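# Chapter 14: Handling Dark Fabrics

Dark cloth causes more trouble in the sewing room than any other kind. Folds are hard to see, lint shows at once, and a mark made with ordinary chalk can vanish into the weave. This chapter covers how to lay out, check, and fold black and navy fabrics before any cutting is done.

Pieces that carry metallic trim need extra care. Small silver tabs or strips can slip into a crease, where they may press a dent into the cloth or catch on the layer beneath.

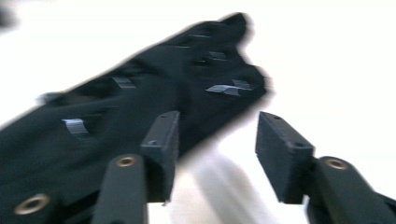 Work through the piece slowly with the flat of the hand. Open each fold, feel for anything hard, and turn the cloth over before starting on the next area. Borghild Solheim, who ran the finishing room at Landry, taught her trainees to do this twice, once in each direction. Most of them found something on the second pass.

Do not shake the cloth out. Shaking pulls on stitched trim and throws lint onto the work nearby.

## Before You Begin

1. Wash and dry your hands.
2. Take off rings and bracelets.
3. Wipe the table with a damp cloth, let it dry, and look along the surface for crumbs and thread ends. A smooth, pale wooden top is best for dark fabric, though glare from a lamp can hide small bits.

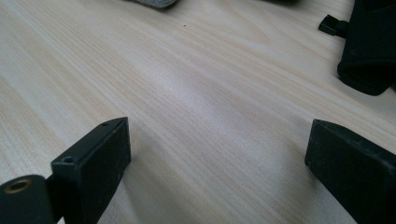 4. Lay the cloth face down and let it rest for 20 minutes.
5. Smooth it from the center toward the corners.
6. Write down any loose trim on the work card. Repairs are covered in Chapter 18.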